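Questions we get about refurbished desktops and parts

Olszewski Computer Refurbishing, Canada
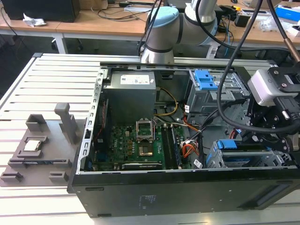

A desktop tower on its side with the panel off and the CPU socket open.

We've gathered up the questions people ask us most often at the counter and by email, and answered them as fully as we could. If yours isn't covered, please do drop us a line. We like hearing from people who are curious about what's inside their machines, even if they've never had the side off one before.

What happens to my old desktop once I leave it with you?
It goes on a shelf with a ticket until a bench comes free, and then it gets opened up and looked over from the power supply down to the drive bays. If the board is sound, we clean it, fit whatever it needs and sell it on through our Ornanex range. If it isn't, we save the parts worth saving and the rest goes off to be recycled.

Do I need to take my hard drive out first?
You don't have to, but you're very welcome to if it makes you feel better. In many office towers the drives sit in a cage with coloured plastic latches (blue ones are common), and you can often get them out without a screwdriver. Unplug the computer at the wall before you start, and have a look at how the cables run, or snap a quick picture with your phone. Any drive left with us is wiped or destroyed, whichever you tick on the form.

Can I put a faster processor in my tower?
Sometimes! It depends on the socket and on what the motherboard's firmware will recognize, so two chips that look like twins to you and me may not both work. Send us the model number of the computer and we'll check. If you're doing the swap yourself, lift the retention bracket all the way, hold the chip by its edges and line up the little corner mark before you set it down. It should drop in with no pushing at all. Please keep your fingers off the gold contacts, and don't forget fresh thermal paste before the cooler goes back on.

How much memory should I add?
For email, banking and a bit of video, 8 GB will get you by and 16 GB is more comfortable. Matched pairs are best if your board has two slots free.

Is it safe to open the power supply?
No, please leave that one shut. It can hold a charge well after it's been unplugged. The whole unit comes out in one piece, and we keep replacements for most of the common towers.

What does it cost?
Refurbished towers in the Ornanex range start at $202. The larger ones with a graphics card are $224. A bench check on your own computer is $39, and we take that off the bill if you go ahead with the repair.

Do you ship?
Yes, except in July, when the shop is on short hours and it's pickup only. Everything is packed flat on its side with foam around it.

Can I buy just a part?
Of course. Used drives, memory, latches and cables are listed under Cutano Spares. We can't always say what colour the latch will be.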